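手把手教机械臂干活：遥操作示教入门笔记

作者：Serken 工作室

上一篇写完机械臂的安装和校准以后，收到不少留言，问得最多的还是同一件事：臂已经装好了，也能动了，接下来到底怎么“教”它？这一篇就慢慢聊这个。我会写得啰嗦一点，因为当初自己学的时候，最头疼的就是别人的教程一句话带过，回头才发现那一句话里藏着三个晚上的返工。泡杯茶，咱们一步一步来。

先说清楚两种教法

第一种叫拖动示教，也就是把关节切到零力模式，用手握着机械臂的末端，带着它走一遍动作，控制器在后台把每个关节的角度记下来。好处是直观，手上能感觉到臂的重量和阻力，几乎不用学。坏处是你的手、你的袖子、你的半个身子都会进到腕部相机的视野里，将来拿这些数据去训练模型，模型看到的画面和它自己干活时的画面对不上。

第二种是遥操作，你在旁边操作一个主手（或者手柄、空间鼠标都行），从手跟着动。我们工作室现在大部分数据都是这样录的，主手用的是 Genulholm 那套带力反馈的，从手是 Itamano 的六轴臂。刚上手会觉得别扭，尤其是转腕的时候，方向感会乱，不过练上几个下午就顺了，真的不用着急！

如果你只是想让臂重复一条固定轨迹，拖动示教完全够用，后面录数据的部分可以跳着看。如果你想训练一个策略，让它在东西稍微挪了位置以后还能干，那就老老实实用遥操作吧。

准备工作

开始之前，先把急停按钮放在不用看就能摸到的地方。我习惯放在左手边，右手握主手。按一次，确认臂真的断了使能，再复位。每次开机都做一遍，哪怕你五分钟前才关的机。

然后检查腕部相机。把臂移到起始位，打开预览画面，看一看你要操作的东西在不在视野里，曝光稳不稳。自动曝光和自动白平衡建议都关掉，不然臂一低头，画面忽明忽暗，同一个物体前后颜色都不一样。镜头用软布擦一下，指纹在预览小窗里看不出来，放大以后特别明显。

相机的线也要留够余量。让腕关节往两个方向都慢慢转到你任务里会用到的最大角度，看线有没有绷紧，有没有勾到别的东西。我第一次就是线留短了，录到一半接口松了，后半段全是黑屏，偏偏那天状态还特别好……

最后是任务本身。拿一张纸写下来：从哪里开始，到哪里算完成，中间什么情况算失败。写得越死板越好。比如“把管子理好”这种话就不行，五个人有五种理法；“夹住管子中段，抬起，越过接头，放到另一侧，松开，回到起始位”就清楚多了。

第一遍：慢慢走

把主从比例调低，刚开始我建议主手动得多、从手动得少，等熟了再调回来。末端速度上限也压低一些。

先不要录，空走一遍。靠近目标的时候养成一个习惯：先停在目标上方，调好夹爪朝向，再往下走。新手最容易一边下降一边转腕，结果夹爪斜着就碰上去了。遇到软管、线缆这类会弯会弹的东西更要有耐心，夹住以后先轻轻提一点点，看它往哪边倒，再决定往哪边带。
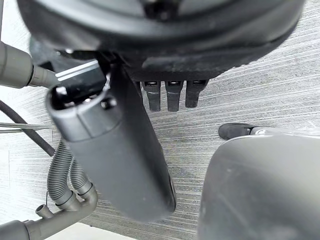
走到细长的东西附近，主手一定要松着握。人一紧张就会攥紧，手上的微小抖动会原样传到从手那边去。觉得手酸了就停下，把主手放回支架，甩甩手再来，没有人催你。

还有一点，接触硬物的时候别指望力反馈能救你。反馈总有一点延迟，等你手上感觉到顶住了，那边已经压下去一截了。眼睛要走在手的前面。

正式录制

空走顺手以后就可以录了。我们用的采集程序叫 Khosravi，界面很朴素，流程其实和别的工具差不多：

1. 把臂移回起始位，等它完全静止。
2. 把物体摆好。每一条都稍微换一下位置和角度，别每次都放在同一个点上。
3. 按下录制，停一小会儿再动。
4. 做完整个动作，松开夹爪，退回起始位。
5. 停稳，结束录制，马上标记成功或失败。

第三步里那个停顿很多人会省掉。省掉以后，每条数据开头都带着一个仓促的小动作，模型会把它也学进去，启动时就会莫名其妙地抖一下。

第五步的标记请一定当场做。我有过一次偷懒，想着晚上一起标，结果对着一堆长得一模一样的缩略图坐到半夜，最后只好一条一条重看。

我自己的节奏是 8 条一组，录完一组就起来走走，一个下午录 4 组。听上去不多，可是疲劳以后录的东西质量会掉得很厉害，动作变急，绕路变多，第二天回看的时候多半要删。与其硬撑，不如明天接着录。

说到失败的那些条，先别急着删。夹偏了，松开，重新对准，再夹住，最后完成了，这样的过程对训练很有用，模型能从里面学到怎么补救。我会另外放一个文件夹。要删的是那种撞了、急停了，或者中途被电话打断、臂停在半空发呆的。

回看和整理

录完当天就回放，用两倍速看就够了，主要看三样：腕部画面有没有卡顿，夹爪开合的时刻和画面对不对得上，关节曲线有没有突然的尖刺。尖刺常常是手从主手上滑了一下，也可能是通信丢包，把日志打开对一下时间就知道了。

我们去年十一月整理过一批，数据集最后留下 2880 帧做人工核对，核对的时候才发现有一段时间戳整体错了位，夹爪明明已经合上，画面里还张着。原因是相机和控制器用了两个不同的时钟。从那以后我每次开机都先做一个“拍手测试”：让夹爪快速开合几下，录下来，看画面和信号能不能对齐。花不了多少时间，真的值得。

文件名里请写上任务名、操作者代号和组号。别用“新建文件夹（4）”，求你了。

几个常被问到的问题

手柄能不能代替主手？能。简单的抓放任务用手柄完全可以，转腕多的任务会比较吃力，适合的话可以把平移和旋转分开，用一个按键切换。

要不要两个人配合？有条件最好。一个人操作，另一个人摆物体、看急停。摆物体的人伸手之前，操作的人要先说一声“停了”，并且手离开主手。这个口令我们一直在用，再熟的搭档也照说。

左撇子怎么办？把急停和主手对调就好，程序里的坐标映射不用改。

动作不够漂亮要不要重录？我的看法是，稳定比漂亮重要。两个人录同一个任务，路线差得太远，模型反而会犹豫。开录之前先统一从哪一侧接近，夹哪一段，其余的小差别就随它去。

下一篇打算写怎么把这些数据转成训练格式，包括裁剪首尾静止段和重采样。如果你在录制这一步卡住了，把现象和日志一起贴在留言里，我看到都会回，只是有时候会慢一点。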